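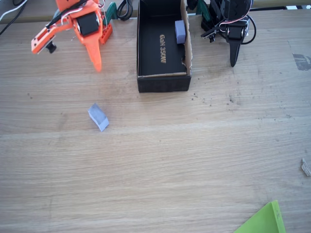
Kristine Enriquez remarked at the start of the visit that most people judge a box by how it closes, and that her department spends far more of its time on how it opens and what can be put back into it afterward. The remark set the direction for the morning at the Herwood packaging and reuse center, which received our delegation in September.

The center occupies two floors of the former Macapagal printing works. Deliveries enter at street level, where used cardboard boxes are sorted by size and by the state of their walls. Staff logged 3,143 boxes in the month before our visit, of which 1,061 were judged fit for a second use as storage. The remainder went to the baler. A torn rim does not rule a box out. If the floor is sound and the corners hold, the box is passed upstairs, where it may serve for small parts, blocks or bench supplies.

Black boxes with gold lettering, such as those made for chargers and other small electrical goods, are kept apart from plain brown stock. The center has found that the printed kind is requested more often by schools. Ms. Enriquez noted that the corrugated edge shows brown wherever the black surface tears, and that some schools prefer to tape it before use.

On the upper floor, our group was shown the tables where boxes are tried with small contents. Light-colored wood is preferred for this work. Members asked whether a narrow block is better stored upright or flat in an open box. The center recommends upright placement against a wall for pieces that will be taken out often, and flat placement for anything that will travel.

The delegation also viewed the Jellari shelving, on which 277 filled boxes await collection, and received a short account of the labeling system introduced with Asska. Labels are placed on the short side only. Several members considered the print too small to be read from the aisle, and this was passed on to the center.

The visit closed at noon. A second group of six members will attend the baling floor, which could not be entered during our tour while the belt was being replaced.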